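Rutmont Institute of Household Studies
Foundations of Home Management
Handout for Unit 4: The Cooking Counter and Its Small Tools

Reading before class: the chapter on work surfaces in the Moodley course reader. Bring the Prirnik inventory sheet to the practical session.

Purpose of the unit

The unit considers the part of the kitchen in which most daily work is done: the cooktop, the counter on either side of it, and the small tools that pass between the two. Students are expected to be able to survey a home counter, assign each item to a zone, and defend the assignment in writing. The survey is marked out of 85, and the remaining marks for the unit are given for attendance at the practical session.

Zones of the counter

For the purposes of this course, the counter is divided into the heat zone, the reach zone and the standing zone.

The heat zone is the cooktop and the strip of counter directly beside it. Only vessels in use, or shortly to be used, belong in this zone. A covered wok may remain on its burner between dishes, provided that the flame is off and the handle is turned away from the front edge. Plastic utensils are not rested on the cooktop at any time, and cords are kept clear of the burners.

The reach zone extends as far as the cook's arm can travel without a step. Sauces and seasonings in daily use are grouped here, labels forward, with the tallest bottles at the back. Bottles opened less than once a week should be returned to the cupboard. Students often overfill this zone in their first survey. A cluster of bottles that must be moved before another can be lifted is too large.

The standing zone holds appliances that stay in one place, such as the rice cooker. Its position is normally decided by the wall socket, and the route of the cord should be planned before the appliance is set down. Where the counter has a curved front edge, usable depth is measured at the narrowest point. 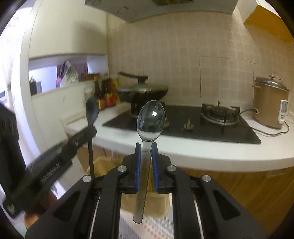

Spoons and their sorting

Spoons are the tools most frequently misplaced in the home kitchen. They are handled many times in the preparation of one meal, and they are put down wherever there is room. The survey therefore asks for them to be listed separately from other utensils.

Sort first by use. Eating and serving spoons are recorded on one line of the sheet and cooking spoons on another. Sort next by material, giving plastic, metal and wood a line each. Color may be noted where it helps to tell pieces apart. Clear plastic is easily overlooked on a pale counter — check the surface from the side as well as from above before closing the count.

Lightweight plastic spoons are to be stored dry, upright in a container or flat in a drawer. Any piece with a cracked bowl or a softened handle is withdrawn. When passing a spoon to another person, hold it by the handle with the bowl upward, and keep the bowl free of contact with hands and surfaces.

Practical session

Students work in pairs for 2 hours in the Nostorora teaching kitchen. One partner surveys the counter while the other records, and the roles are exchanged at the midpoint. The order of work is as follows.

Confirm that all burners are off.
Sketch the counter from above, showing the cooktop and wall sockets.
Mark the zones on the sketch.
List bottles, containers and appliances by zone.
Sort and list the spoons.
Propose 2 changes to the layout, with a sentence of explanation for each.

Wipe the counter and return every item to its listed position before leaving.

Submission

The completed inventory sheet and sketch are due at the start of the next class. Work in pencil is accepted if it is legible. Students who miss the session may survey a counter at home, with the written agreement of the instructor.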